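Planning in the Kitchen: A Conversation with Duygu Oral

Published Monday, April 21, 2025
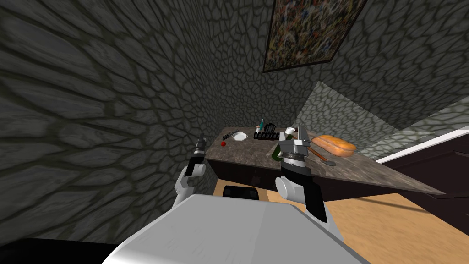

Duygu Oral leads the planning software group at Codham, where her team maintains Piltico, a task and motion planner for two-armed mobile robots. The group tests each release in simulated kitchens before any of the code is run on hardware.

Dr. Oral explained that the simulated kitchens are kept cluttered on purpose. "A bowl on a bare counter is a problem we solved years ago," she said. "Put a bottle in front of the cup and the planner has to decide which arm goes first, and whether the bottle should be moved at all."

The current release was tested on 204 kitchen layouts. Each layout is run with 10 different starting positions of the robot base, and every failed plan is stored together with the state of the scene. According to Dr. Oral, most of the failures in the early tests came from the hand-off between the two arms. The planner treated each arm separately and checked for collisions only at the end.

"We were throwing away good plans very late," she said. "Oduor Simiyu rewrote that part in April. Both arms now share one timeline, and the check happens while the plan is being built."

The change had a cost. Planning time for a single pick rose to over 400 milliseconds, against a target of 200. Dr. Oral said the group accepts the slower figure for now – the target remains in place for the next release – and that Mr. Simiyu is working on reusing parts of earlier searches.

Asked about perception, she noted that Piltico can take object positions either directly from the simulator or from the camera pipeline written by Pendo Nyanda. Results from the two modes are reported separately. "Long, thin objects are still hard for us," she said. "A spatula resting against a loaf of bread can be read as one object, and then the grasp is planned for the wrong shape."

The layout files and the failure viewer are available to partner laboratories on request. Documentation for the shared timeline is being prepared by Nikola Urbańczyk and will be released with the next version.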